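Wandonbridge Parish Projects: open records

README, last updated October

Welcome! This folder holds the open records of Wandonbridge Community Action, the residents' group that looks after the footpaths, the meeting rooms and the small grants pot for Wandonbridge and Vikside. We have wanted to put all of this in one place for years, and we're really pleased that it's finally out in the open for anyone to use.

What you'll find

The main file, grants.csv, has 2,091 rows. Each row is one application or one payment, so a grant paid in two parts takes up three rows (the application plus two payments). Please keep that in mind before you add anything up!

Paths.csv lists every stretch of footpath we mow or repair, with its surface, the landowner's consent date and the last inspection. The Plisalthorpe loop is in there too, even though half of it lies over the parish line, as our people have always done the stiles on both sides.

Rooms.csv covers bookings at the Vikside meeting rooms. Times are rounded to the nearest 15 minutes and the names of private bookers are left out.
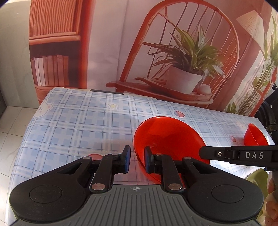

Columns worth knowing

ref: our own reference. Older ones start with V, from when Vikside kept its own books.
area: Wandonbridge, Vikside, Plisalthorpe or "shared".
theme: one of 4 labels (young people, green spaces, buildings, getting around). The labels were added long after the early grants were made, and a few are a stretch.
amount: whole dollars. Blank means the application was withdrawn; zero means it was turned down.

How it was put together

Most of the early records were typed up from paper ledgers over one very busy winter. Two people read each page, and where they disagreed we put a question mark in the notes column. There are more of those than we'd like, mostly in the path repairs.
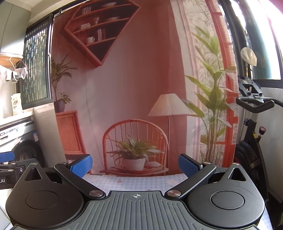

Newer rows come straight out of Cusi, the booking and grants system we use now. Cusi exports dates with the month first and the ledgers had the day first, so we converted everything to year-month-day. If you spot a summer fair that seems to have taken place in January, please tell us!

Using the files

Share them, chart them, print them for your street. We only ask that you credit Wandonbridge Community Action and say which month's copy you used. New copies go up within 30 days of each quarterly meeting.

Known gaps

The Vikside ledger for the playground appeal is missing its last pages.
Room bookings made by phone before Cusi were often never written down.

Corrections are very welcome at the Vikside office, in person or by letter. Include the ref if you have it.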